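Right, the great desk sort-out is finally happening! I've got the day off, a big pot of tea and every cable I own in a heap on the floor. Posting as I go so I can't wriggle out of it.

First job was pulling the desk away from the wall. There were 11 chargers back there. I own one phone. Where did they all come from?

Two of them belong to Aaliyah Bouchard, who I shared a flat with in Stillavell years ago. Aaliyah, if you're reading, I'm popping them in the post – sorry!

Made three piles: keep, give away, and what on earth is this. The third pile is winning by miles.

Top tip from my neighbour Hannelore Sauerland: fold a cable in half, then in half again, and tie it with a bit of garden twine. No more fat knots. I've done all the long ones like this and they look lovely hanging on the hooks. I keep going back in to look at them!

Labels next. I started out very neat with the good pen and by the printer lead I was scribbling on masking tape. Still counts.

Oh, and the old extension lead has gone. The switch on it had got so stiff I needed both thumbs, and it only had one switch for the lot, so turning off the lamp meant turning off the router as well. Shouts from upstairs every single time.

So what I want now is a strip with a switch for each socket. I get far too excited about this sort of thing, I know, but think of it! Lamp off, router on, speakers off, everyone happy.
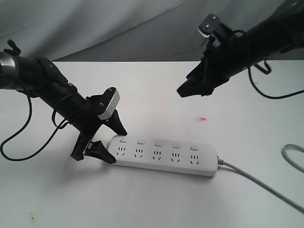 Five sockets, and a little white switch above each one. Lovely.

Do check the socket shape before you fall for one, though. The slots on this type are for flat pins, two or three, so no good for my UK plugs. I'm after the same layout in a British version.

Anyone got one they like? White if possible, and a cord long enough to go down behind the drawers.

Back to the floor now, there's still the whole what on earth pile to go. I've just pulled out a lead with the same plug on both ends and I'm keeping it.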